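Robot arm purchasing: questions we keep getting

What does the Holport package cost?
The listed bundle is $1845 and covers the gripper, the mount and 2 simulator seats. It leaves out the arm. Read the Galanis quote twice, the second time with a pencil.

Is the simulator worth paying for before we buy hardware?
Maybe. Trustex wants $99 a month for theirs and says it will save you a bad purchase. Lefteris Zervas ran it through August and is still waiting to be convinced. 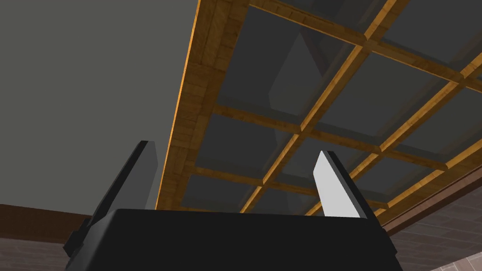 Budget for the simulator as a planning tool and expect it to settle small questions only. It can tell you if two fingers set that wide apart suit your parts. The wood grain on the ceiling beams is nice to look at – we would not pay extra for it. Ask the vendor for your own bench and your own bins instead.

How much should we hold back for spares?
Almost $1000 for the first year. Kokby says less, but Kokby also sells the service plan.

Can we get a demo?
Thursday afternoons, by request to Achilleas Karagiannis. Bring your own parts – theirs always fit.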